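5.2 Bedroom tidying

Claims that humanoid robots are ready for the home usually rest on short clips in which a machine picks something up and puts it somewhere else. Tidying a bed looks like a fair place to check those claims. The objects are light, few of them break, and a person would finish the job while thinking about something else. We ran 383 trials of this chore in July, using the object list proposed by Sakamoto and the Haledeo scoring rules, which give credit for an object only when it has been let go and has stopped moving.

Each trial is scored on its own, with no allowance for a good previous one. A grasp that succeeds and a release that fails count as a failure. We mention this because the Jemska and Luneck reports score the two steps separately and then quote the better number in their abstracts. Figure 3 gives a view of the workspace.

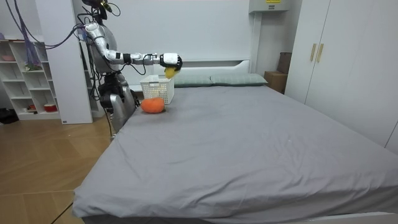
Figure 3. Bedroom workspace. The robot stands beside the bed with its right arm over the mattress, holding a small yellow object near the white basket. An orange object rests on the sheet.

Three features of the setup make the task easier than it would be in most homes. The sheet is spread nearly smooth, so small things are not lost in folds. The basket is open at the top and close to the robot. The robot is already next to the bed, and walking over from the doorway is left out of the score. We kept these conditions so that our results could be set beside earlier work, but a reader should not mistake them for the state of a bedroom on an ordinary morning.

The grasp itself is the part that has improved most. Failures now tend to come late in the motion, when the hand has to bring the object over the rim and open. The position of the fingers is known well enough from the joint readings, but the position of whatever hangs below them is not, and a small error there can leave the object outside the basket. Yokoyama describes this as a calibration problem. We are not convinced – recalibrating before every block of trials did not remove it, and 13 of the trials had to be repeated after the arm stopped short of the release point.

There is also the matter of what counts as the chore. Putting small objects into a basket is one piece of it. Straightening a pillow, pulling a sheet flat or deciding that something belongs on a shelf instead are not scored under the rules used here, and we know of no home system that has been tested on all of them in a single run. Until that is done, we would describe the present result as pick-and-place performed in a bedroom, and leave the word "housework" for later. Section 5.3 repeats the test with the basket moved to the far side of the bed.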